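## 데이터 수집 소식: 옷 개기 작업, 두 번째 묶음 시작

2022년 1월 24일

트린다지(Trindade) 프로젝트의 옷 개기 시연 수집이 두 번째 묶음으로 넘어갔습니다. 첫 묶음에서 검수를 통과한 시연은 557건입니다. 목표는 3000건이고, 다 채우는 시점은 9월로 잡고 있습니다.

첫 묶음은 수건과 손수건만 다뤘습니다. 네모난 천은 모서리가 네 개라 어디를 먼저 잡을지 작업자마다 크게 다르지 않았고, 학습된 정책도 비교적 빨리 안정됐습니다. 티셔츠는 사정이 다릅니다. 소매가 몸판 밑에 깔려 있으면 모델이 밑단과 소매 끝을 자주 혼동합니다. 지난달 시험 학습에서 실패한 경우를 다이아니 로페스(Daiane Lopes) 님이 하나씩 돌려 봤는데, 절반 이상이 첫 번째 잡기에서 이미 틀어져 있었습니다. 그래서 두 번째 묶음은 티셔츠에 집중하고, 특히 펴는 단계의 시연을 늘리기로 했습니다.

### 바뀐 절차

시작 상태를 만드는 방법이 달라졌습니다. 전에는 작업자가 옷을 손으로 적당히 구겨 놓고 시작했는데, 같은 사람이 하루 종일 하다 보면 구김이 점점 비슷해집니다. 이제는 옷을 어깨 높이에서 한 번 떨어뜨린 그대로 시작합니다. 작업면 밖으로 나간 경우에만 다시 떨어뜨립니다.

시연 한 건은 펴기, 소매 접기, 몸판 접기, 제자리에 놓기의 네 구간으로 나눕니다. 구간 표시는 녹화가 끝난 뒤에 붙입니다. 녹화 중에 버튼을 누르게 했더니 손이 멈칫하는 동작까지 데이터에 들어갔습니다.

중간에 놓친 시연도 버리지 않습니다. 천이 미끄러져서 다시 잡은 경우에는 '회복' 표시를 달아 보관합니다. 단, 헤드 카메라에서 옷이 3초 넘게 보이지 않으면 해당 건은 제외합니다. 고개를 돌려 옆 사람과 이야기하는 경우가 대부분이니 녹화 중에는 작업면을 봐 주시기 바랍니다.

바닥 천은 구간 사이에 당겨서 정리해 주세요. 주름을 완전히 없앨 필요는 없습니다. 어느 정도의 주름은 남아 있는 편이 낫다는 것이 학습 쪽 의견입니다. 다만 가장자리 집게가 빠진 채로 녹화한 건은 천이 옷과 함께 끌려오기 때문에 따로 분류합니다.

### 옷 목록

두 번째 묶음에 쓰는 티셔츠는 17벌입니다. 크기와 두께를 섞었고, 무늬가 있는 것과 없는 것을 모두 넣었습니다. 짙은 색 옷은 접힌 선이 영상에서 잘 드러나지 않아 검수 시간이 더 걸립니다. 그래도 비율은 줄이지 않습니다. 본빌(Bonville) 시험장에서 받은 요청 목록에 짙은 색 작업복이 많이 들어 있습니다.

한 벌로 연속해서 녹화하는 횟수에는 상한을 두었습니다. 담당자별 순서표는 공용 폴더에 올려 두었고, 순서를 바꿀 때는 마이아라 마세두(Maiara Macedo) 님께 먼저 알려 주세요.

### 검수

검수는 두 사람이 따로 보고 의견이 갈리면 세 번째 사람이 정합니다. 첫 묶음에서 의견이 가장 많이 갈린 항목은 '다 접힌 상태'의 기준이었습니다. 소매 끝이 옆으로 삐져나온 것을 완료로 볼지가 문제였는데, 이번부터는 손가락 한 마디까지 허용합니다. 기준 문서 4쪽에 사진 대신 도면으로 넣어 두었습니다.

그립퍼 자세 기록과 영상 시각이 어긋나는 문제는 아직 남아 있습니다. 긴 녹화일수록 차이가 벌어집니다. 제이드사이드(Jadside) 쪽에서 동기화 코드를 고치는 중이며, 수정본이 나오기 전까지는 녹화를 짧게 끊어 주세요. 어긋난 파일은 지우지 말고 보류 폴더로 옮기면 됩니다.

원격 조작 시연은 같은 옷 목록을 쓰되 집계는 따로 합니다. 손에 쥐는 그립퍼로 모은 것과 속도 차이가 커서, 섞어 학습할 때의 비율은 시험 결과를 보고 정하겠습니다. 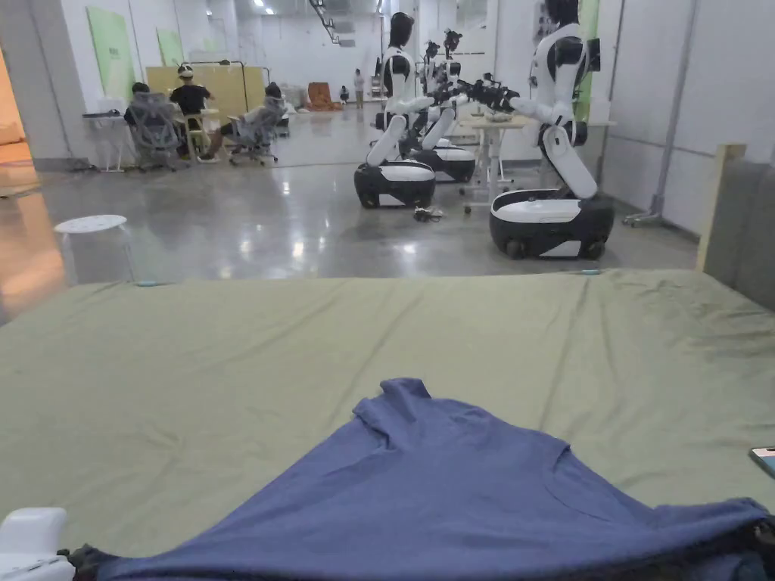
워싱턴 란젤(Washington Rangel) 님은 초안을 읽고, 회복 표시가 붙은 시연을 따로 모아 한 번 학습시켜 보자는 의견을 보내왔습니다. 첫 잡기가 틀어진 뒤의 동작이 지금 모델에 가장 부족하다고 보며, 건수가 적더라도 두 번째 묶음이 끝날 때까지 기다릴 일은 아니라고 했습니다.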